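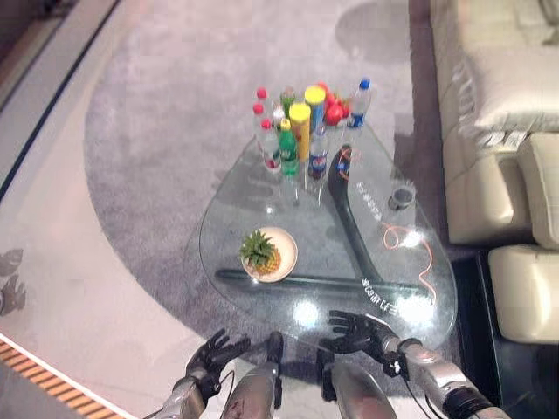
I want to make a case for the glass coffee table, and in particular for the lopsided kind with the rounded corners that looks a bit like a guitar pick. People have been making jokes about them for as long as I've been buying furniture. They show every fingerprint! You can see your own feet! All true, and I would still take one over any slab of reclaimed barn wood you care to offer me.

My first came from a secondhand place on Carnegie Street and cost me less than a pizza dinner. I carried the top up the stairs wrapped in a comforter, went back down for the base, and by that evening I was in love. My living room at the time was small and brown, with one window that looked at a wall, and every piece of furniture I'd put in it had made it smaller. The glass did the opposite. The rug kept going underneath it. So did the light. I had a gray rug then (I have a gray rug now, I'm not adventurous) and it had never looked so good as it did through a sheet of glass with a dark curved base running across it.

That base is half the pleasure. With a wooden table the legs are something you stub a toe on and otherwise forget. Under glass, the structure is the decoration, and a good boomerang shape is worth looking at from the couch, from the floor, from the kitchen door with a dish towel over your shoulder.

But what really won me over is what glass does for food. Put a bowl of chips on a dark wood table and you have a bowl of chips. Put the same chips on glass, with soda bottles crowded at the far end, and it's a party before anyone has rung the bell. Green plastic, red caps, a yellow can of snacks, all of it catching the light. I've tried it on the Fultano side table I keep by the window, a perfectly nice oak thing, and it isn't the same.

And then there is the pineapple. I'm a firm believer in the whole pineapple, uncut, crown on, as the best table decoration money can buy. Get a small one. Flowers are lovely, but they get in the way of conversation, and you can't eat them on the second day.

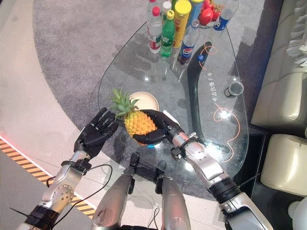
Does a pineapple need a plate under it on glass? Put one there every time, a plain pale one with a low rim, so the rough skin sits on the plate and any juice from the bottom of the fruit stays off the table.

I'd lay the fruit on its side, too. Upright it looks like a trophy. Lying down, with the leaves poking off to one side, it looks as if somebody just came home from the market, and guests relax around it. They pick it up, they smell it, they ask if it's ripe. I had a Duva fruit stand for years, with 4 little tiers, and in all that time not one guest asked me a thing about it.
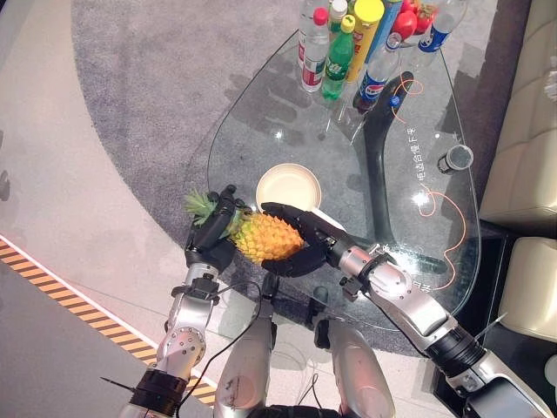

Pineapple held over the glass coffee table, bowl and drinks on the glass.

Now, the complaints. Fingerprints, yes. I wipe mine down with a damp cloth and then a dry one, and it takes less time than finding the coasters. Cords are harder to love, because a tabletop you can see through gives them nowhere to hide. A bright orange one stands out against everything. I've come around to leaving them be while people are over. A living room with a cord in it is a living room where somebody lives.

The price can surprise you as well. A new Trakham in the shape I like was listed at $1,025 when I last looked, and I've seen older ones go for up to $2,000, mostly to people who will never set a soda on them. Mine was nowhere near that, and I'd urge you to look secondhand first. Run a finger along the whole edge for chips before you pay, and bring a comforter.

Then put it in the middle of the room, on the best rug you have, and crowd the drinks down at the narrow end so there's space at the wide end for elbows and plates. Buy the small pineapple. Mine is on the table as I write, and I'm putting off cutting it until tomorrow.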